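Unit 5 handout: choosing where the cameras go

Last time we compared two grippers on paper. Now comes the part I look forward to every October – we get to run them! The simulated kitchen is loaded on the lab machines under the name Flurnuvetti, and the task is the simplest one we have: pick up the banana, put it on the plate. Simple to say, anyway. By the end of the session you should have a strong opinion on which camera you would keep if you could only keep one.

Start with the two fixed views and the wrist view side by side. Each of them knows something the others don't. A fixed camera gives you the arm, the table and the plate in one go, so you can judge the big moves. The wrist camera throws nearly all of that away and gives you the few inches between the fingers, and those few inches are where most grasps are won or lost.

Read depth from one view first, write down your guess, and only then look at the others. Try it on the gripper and the plate. How far apart are they along the table?

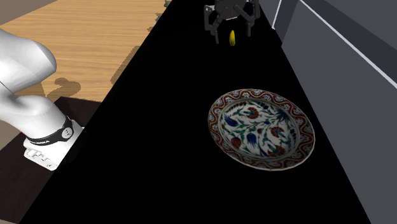
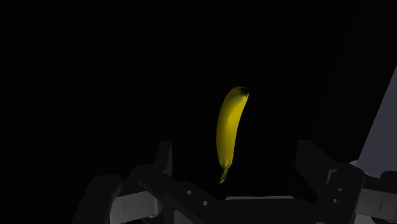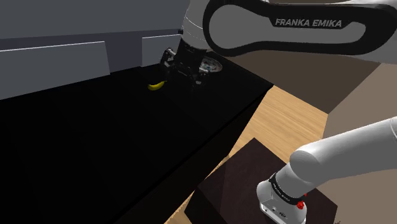 One reader of last year's notes, Baudry, wrote in to say that the wrist view is oversold: a policy trained on it alone did fine on the grasp and then wandered off, with no idea where the plate was, and adding a single fixed camera fixed more failures than any change of gripper. I love this comment and I half agree with it. The grasp and the placement are different problems, and a camera that is great for one can be close to useless for the other. Where I would push back is on the gripper. With wide parallel fingers you can be sloppy about the approach, and a weak camera gets away with it. Switch to the narrow Wunus fingers and the same camera suddenly looks terrible. So change one thing at a time, please.

What to run

Use the Stoltedora controller with its default gains. There are 2,090 saved starting positions in the course folder, and your group will draw 20 of them. Run the same 20 for every setup or the comparison means nothing. The setups are:

fixed camera only
wrist camera only
one fixed camera plus the wrist camera
both fixed cameras, no wrist camera

Log each run as grasp made or missed, and placement made or missed, in separate columns. A banana that lands on the rim and rolls off is a missed placement. If the fingers touch the fruit and push it, write that down too – pushes tell you a lot about sideways error, and they are fun to watch in replay.

A note on occlusion. From some fixed positions the gripper or the arm will cover the very thing you are reaching for, usually at the worst moment. Before you blame the controller, step through the replay and check what the camera could see when the fingers closed.

Known problem: with the wrist camera at full resolution the older machines drop more than 11 frames per run. Turn it down by half. The results hardly change, and you get through your runs much faster.

Bring your table of results and two replays to the next session, one good and one bad. The bad one should be your favorite.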